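Wire basket for produce: what goes in first?

Bandent Home Forum > Kitchen & Pantry > Storage

pilari_kitchen
Joined: October
Posts: 21

OK so I gave up on the fruit bowl. Everything at the bottom went soft and I never saw it until it was too late. I bought a black wire basket from Cesesetti (it was 20 dollars, not complaining) and now I can't decide how to load it. Do you put the long stuff in first and work the round stuff in around it? Or round things down low and the celery lying over the top? And where does everybody keep the things that don't fit? My counter is already a mess.

oldcrate
Posts: 100

Long stuff first, always. Celery on a slant, corner to corner if you can, then whatever is small goes down the sides. If you start with apples you end up with a stalk balanced on top and it slides off every time you walk past.

Also get a mat under it. Wire feet scratch wood, ask me how I know.
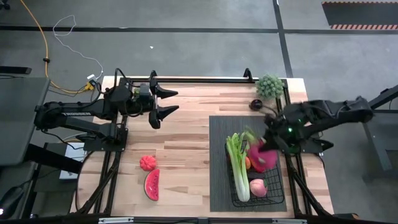
rahman_pantry
Section moderator, Kitchen & Pantry

I'm with oldcrate on the celery. It's lying at an angle with a carrot next to it and a peach down at the lower end, and there's a dark grey mat under the basket. The dragon fruit is the awkward one for me, those floppy points catch on everything, so I like it up by the leafy end where it can't dig into the peach.

The pumpkin and the watermelon stay out on the wood. A pumpkin is fine anywhere, even a little one, and a cut wedge has no business in a wire basket — it'll drip through and you'll be wiping the mat all evening.

pilari_kitchen

Oh, I like that! I hadn't thought about the slant. But wait, a peach in with the celery? I thought fruit made greens go limp.

beetsandall
Posts: 13

It does, and I'm going to disagree with the moderator here, sorry. Peaches give off that ripening gas and celery hates it. I kept them together one summer and the stalks were rubber in no time. Celery goes in the fridge wrapped in foil. The basket is for fruit, and the cut melon should be in the fridge too, covered, not sitting on any table.

rahman_pantry
Section moderator, Kitchen & Pantry

No argument on the melon, once it's cut it goes in the fridge when you're done with it. The celery I'll fight you on. In my house it's gone by the next day, so a peach nearby doesn't get the chance to do much. If you buy for the whole week then yes, split them up.

oldcrate

Foil works, I'll give beetsandall that one. Still wouldn't bother for one stalk.

pilari_kitchen

One stalk is about all I ever have, we only use it for soup. I'm going to try it slanted with the carrots beside it and keep the peaches in the old bowl. Does anyone know if Cesesetti sells a mat that fits?

beetsandall

Just cut down a shelf liner. Mine is from the hardware store and it washes fine.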